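Notizen zum Vortrag "Wohnen am Fluss: was Käufer vor dem Notartermin fragen sollten"
Dienstag, 19 Uhr, Gemeindesaal Plerow

Zuerst kurz warten, bis alle sitzen. Dann begrüßen, Wasser steht hinten, Fragen bitte am Schluss. Nur wenn jemand ein Wort nicht versteht, darf man sofort fragen. Ich spreche langsam, Deutsch ist nicht meine Muttersprache.

Einstieg
Ich verkaufe seit vielen Jahren Häuser an der Skuvell, auf beiden Seiten. Die meisten Kunden kommen im August zur ersten Besichtigung. Der Fluss ist dann niedrig, die Kinder stehen bis zum Knie darin, und der Garten geht bis an das Ufer. Ich bitte jeden ernsthaften Interessenten, noch einmal im März zu kommen. Manche tun es. Manche haben bis dahin schon unterschrieben. 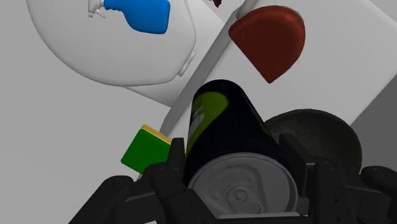

Teil 1: Lage
Drei Zonen erklären, bitte an die Tafel zeichnen. Oberdorf, Mühlenweg, Aue. Im Oberdorf sieht man das Wasser nur vom Dachfenster, dafür bleibt der Keller trocken. Am Mühlenweg kommt es auf die einzelne Parzelle an, hier muss man die Höhe über dem Pegel wirklich nachlesen. In der Aue wird nicht mehr neu gebaut. Was dort steht, hat Bestandsschutz, aber der Bestandsschutz gilt für das Haus, wie es heute ist. Wer einen Wintergarten plant, soll vorher beim Bauamt fragen, schriftlich, und die Antwort aufbewahren.

Beispiel erzählen: das Haus mit dem grünen Tor. Die Käufer wollten den Schuppen am Ufer durch ein Gästezimmer ersetzen. Der Antrag wurde abgelehnt, der Schuppen war schon abgerissen, und auch einen neuen Schuppen durften sie an dieser Stelle nicht aufstellen. (Hier Pause machen.)

Teil 2: Uferstreifen
Viele Leute glauben, das Grundstück endet beim Wasser. Im Lageplan sieht es oft anders aus. Bei der Siedlung Belevine gehört der Streifen am Ufer zur Hälfte der Gemeinde, und auf dem Streifen läuft der öffentliche Weg. Am Sonntag gehen dort Spaziergänger, Hunde, Angler. Mich persönlich stört das nicht, aber man soll es vor dem Kauf wissen.

Steg: eigene Genehmigung, geht beim Verkauf nicht automatisch auf den neuen Eigentümer über. Den Verkäufer nach dem Original fragen. Eine Kopie ohne Stempel hilft wenig.

Bäume: Weiden am Ufer darf man nur im Winter schneiden und auch dann nicht alle. Das Formular liegt im Rathaus.

Teil 3: Das Haus selbst
Nicht zu lange bei diesem Punkt bleiben, letztes Mal war ich hier zu ausführlich.
Keller: Farbe an der Wand anschauen. Frische Farbe nur bis Hüfthöhe ist ein Grund, nachzufragen.
Heizung: steht sie unten oder im Erdgeschoss?
Öltank: gegen Auftrieb gesichert? Prüfbericht zeigen lassen.
Rückstauklappe: wann zuletzt gewartet?
Elektrik: Sicherungskasten im Keller ist in der Aue ein teures Thema.
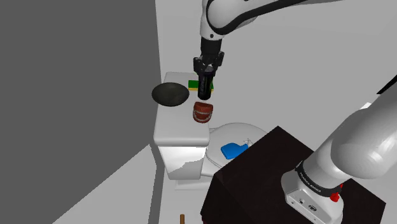

Teil 4: Kosten
Zahlen von unserem letzten Verkauf am Mühlenweg nennen, ohne Adresse. Das Haus hat 79 Quadratmeter Wohnfläche und liegt 100 Meter vom Ufer. Es gab zwei Angebote einer Versicherung gegen Elementarschäden, und sie waren weit auseinander. Der Unterschied kam nur von der Selbstbeteiligung. Also immer die Bedingungen nebeneinander legen und nicht allein die Prämie vergleichen. Das Angebot soll man vor dem Notartermin in der Hand haben. Für einzelne Adressen in der Aue bekommt man gar keines, und die Bank fragt danach.

Grundsteuer und Wegebeitrag nur kurz erwähnen. Wer es genau wissen will, kann nachher zu mir kommen.

Teil 5: Leben im Ort
Der Bus fährt bis zur Brücke. Die Schule ist klein, aber gut besucht. Einkaufen im Oberdorf, am Marktplatz gibt es jetzt auch das Restaurant Hứa, man muss am Freitag reservieren. Internet in Belevine ist noch über Kupfer, der Ausbau ist angekündigt. Ich verspreche hier kein Jahr.

Fragen
Die Frage nach den Preisen kommt sicher. Antwort: Im Oberdorf stabil, in der Aue hängt alles von der Versicherung ab. Keine Prognose geben.
Wenn jemand nach dem eigenen Haus fragt, einen Termin im Büro anbieten, im Saal hören alle mit.

Zum Schluss die Checkliste verteilen, sie liegt in der blauen Mappe. Saal muss um 21 Uhr leer sein, Stühle bitte an die Wand.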